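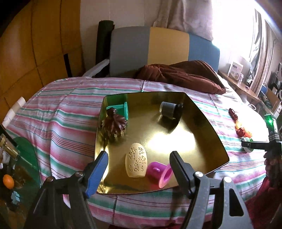 Drying Laundry Indoors and What It Does to the Air in a Small Bedroom
Final project report, Household Environments (intro section)
Author: Bùi

1. Why I picked this

My apartment in Idcombe has no dryer and the one in the basement eats quarters. So from fall until spring everything gets hung up in the bedroom. Windows fog up, the closet smells like an old gym bag, and last winter there was a gray patch of mildew behind the dresser. Landlord said open a window. I wanted to know if opening a window does anything, how long for, and whether it matters where the rack goes.

Original topic was supposed to be water hardness in the dorms but the test strips never came. Switched in week 2. That is why the background section is thin.

2. Background

Short version. A load of wash coming out of the machine holds a lot of water even after the spin. All of that water ends up in the room air unless something takes it out. Warm air can hold more water than cold air, so the moisture stays in the air until it meets a cold surface - window glass, outside wall, metal window frame - and then it comes out as drops. Mold wants a damp surface for a long stretch, not just one wet afternoon.

Relative humidity (RH) is how full the air is compared to how full it could be at that temperature. Our textbook says to stay in the middle range indoors and gets nervous once you're over sixty percent for long periods. I used sixty as my line.

3. Questions

Does cracking the window bring RH back under the line faster than leaving it shut?
Does rack position (middle of the room vs. against the outside wall) change how much condensation shows up?
Does a second spin cycle help enough to be worth it?

4. Equipment

One Selero humidity and temperature logger, borrowed from the department cabinet. Reads every few minutes and saves to a card.
One folding rack, two tiers.
Kitchen scale, for weighing the wet load in a bucket.
A desk fan.
Paper towels for the window (see method).
Spreadsheet.

The logger was not calibrated by me. I put it in a sealed bag with damp salt overnight like the handout says and it read a little high. I did not correct for it. Probably should have.

5. Method

Same load every time as near as I could manage: towels, 2 pairs of jeans, t-shirts, socks. Washed cold. Weighed wet, hung on the rack, weighed again when dry. The difference is the water that went into the room.

Logger sat on the bookshelf at chest height, away from the window and away from the rack. Bedroom door shut for all runs. Heat left on the normal setting.

9 runs total. Three with window shut and rack in the middle, three with window cracked and rack in the middle, three with window cracked and rack against the outside wall. After the wall runs I wiped the glass with a dry paper towel and weighed the towel before and after. I know this is crude. I started doing the paper towel thing late, so there's none for the first window-shut run.

Every run started at 7 in the evening, because that is when I get home and also when the machine is free. I slept in there with the laundry, so some of the moisture is just me breathing. That's the same in every run at least.

6. Results

Window shut: RH climbed fast in the first hour and went over the line in all three runs. It stayed over until morning every time. Glass was completely fogged, with drips down to the sill.

Window cracked, rack in middle: still went over the line, which surprised me. But it peaked lower and came back under before I got up. Best run was back under in just 2 hours, and that was a windy night. Fog only along the bottom of the glass.

Window cracked, rack at wall: room RH looked nearly the same as the middle position. The logger would have told me there was no difference. But the wall behind the rack felt clammy and the paint was cool and slightly tacky in the morning. Paper towels came out heavier too. So the room number hides what's going on right at the wall.

Second spin: I only did this once, as an extra after the 9 regular runs, so it's not really a result. Load went onto the rack noticeably lighter and RH peaked lower even with the window shut. If I had one thing to do over I would of made this a full set of runs.

7. Things that went wrong

One run got thrown out and repeated because my roommate took a long shower and left both doors open. You can see it on the graph, big second hump.

Logger battery died in the middle of a wall run. I lost the readings from early morning and filled the gap with a straight line, which is marked on the chart.

Outdoor weather was different every night and I had no way to control for that. A cold dry night makes the window look like a miracle. A rainy one makes it look useless. I wrote down the outdoor conditions from the weather app but with three runs per setup that isn't enough to sort it out.

The fan. I planned a fan set and ran out of time. Fan is listed under equipment because I did buy it.

8. Cost of the window

Somebody asked in the progress talk if opening the window just moves the problem to the heating bill. Fair. Radiators are included in my rent so I don't see a bill. I tried to estimate it with the Ploteck worksheet from class and got an answer that was clearly off by a lot, so I left it out. The room did get colder, I needed an extra blanket.

9. What I'd tell a person in my building

Run the spin twice. Crack the window for the first part of the evening, when most of the water comes off, and shut it when you go to bed if you're freezing. Keep the rack off the outside wall. Pull the dresser out a hand's width so air gets behind it. Wipe the glass in the morning and wring the cloth out in the bathroom sink, not over the rack (yes I did that).

Small loads also help. 8 items dry overnight, a full rack doesn't, and the towels on the inside tier are the ones that go sour.

10. If there was more time

Put a second logger right behind the rack at the wall. Full set of runs with double spin. Try the fan. Try the bathroom with the exhaust fan running, which the landlord would perfer and which might beat everything here, but the rack doesn't fit through the door unless it's folded and then you have to hang it all in there standing in the tub.

Raw data and the chart are in the shared folder, sheet two. Sheet one is the old water hardness stuff, ignore it.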